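Skutau Mesh-Back Office Chair, Black

I've been sitting in this chair since September, so this page is longer than the ones I usually write. When we first started stocking Skutau I took one home for a weekend to see what the fuss was about, and it never came back to the shop. (Edith Castaño, who runs our showroom, has stopped asking.)

The Skutau is a full-size desk chair with a tall mesh back, a padded lumbar support, a padded seat and two armrests. It comes in black. There's one size and one back height, and so far it has suited almost everyone who has tried it in the store, from my 16-year-old nephew to a retired bus driver with very firm opinions about chairs.

The back

This is my favorite part! The mesh goes well up past the shoulders, and it has some give to it, so you can lean into it at the end of a long call and it leans with you a little. It's also so much cooler than the old foam chair I had before. Our stockroom office gets hot by three in the afternoon and I used to peel myself off that thing.

The lumbar pad sits in front of the mesh, low down where you want it. It's firmer than the seat. Some people love that right away and some need a few days. If you're used to a soft back, give it a week before you decide.

At the top of the lumbar area there's a carry handle. I didn't think much of it when I unpacked mine, and now I use it constantly, to pull the chair out from the desk or steer it into the next room when we have people over for dinner and run short of seats.

The seat and arms

The seat cushion is black, like everything else, and a good medium firmness. You won't sink into it. I can do a full morning of invoices and get up without that stiff feeling in the hips. The front edge doesn't dig in behind the knees either, and I'm short, so I notice these things.

The armrests are fixed to the sides of the seat. They don't fold up, so please measure the underside of your desk if you like to push your chair all the way in. If your desk has a keyboard drawer, measure to the bottom of the drawer. We get a few of these back every year for that one reason, and it's a shame when it happens.

Putting it together

It ships in one box with the base, the seat, the back and the arms separate, plus a bag of bolts and the wrench. Start all 4 back bolts by hand before you tighten any of them. I did mine one at a time, got the last one crossed, and had to start over with the chair upside down on the rug. The second try went fast! A second pair of hands helps when you lift the back into place.

Go over the bolts again after two weeks of use. They settle.

Keeping it clean

Black shows dust, and there's no way around it. Both the mesh and the cushion pick up lint (and cat hair, if your house is like mine).

For the seat, a plain cotton cloth, just barely damp, does nearly everything. Wipe from the back of the cushion toward the front, then shake the cloth out and go over it again dry. 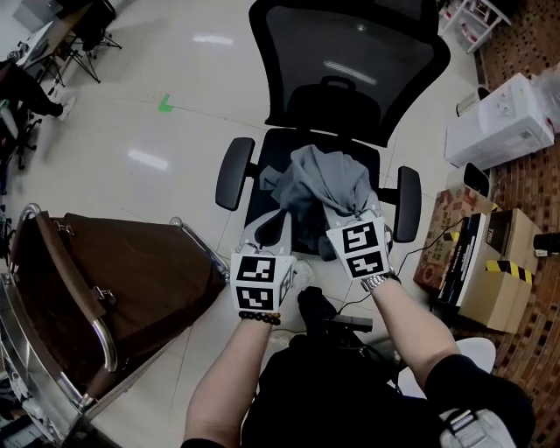
For the mesh, use the soft brush on your vacuum, front and back, and go easy around the lumbar pad where crumbs like to hide. Skip the spray cleaners. I tried one on the armrests and it left a dull film that took me ages to get off. A drop of dish soap in warm water works better and costs nothing.

What goes with it

We sell a lot of these with the Girida desk, which has enough room underneath for the arms. The Escobar footrest is a nice match too if your feet don't sit flat. If you have hard floors, ask us about the Cloldale mat. It stays put, and it's thin enough that you don't feel a bump rolling onto it.

Details

Color: black
Back: tall mesh with padded lumbar support and carry handle
Arms: two, fixed
Seat: padded cushion
Assembly: required, wrench included
Price: $146

Delivery and pickup

Local delivery is free on orders over $200, so a chair and a footrest together will usually get you there. You can also pick up at the store any day we're open, and the box fits in the back seat of most cars. If you'd like to try the chair first, there's one on the floor by the front window. Bring your own shoes (the ones you work in, I mean, as heel height makes a real difference) and sit as long as you want.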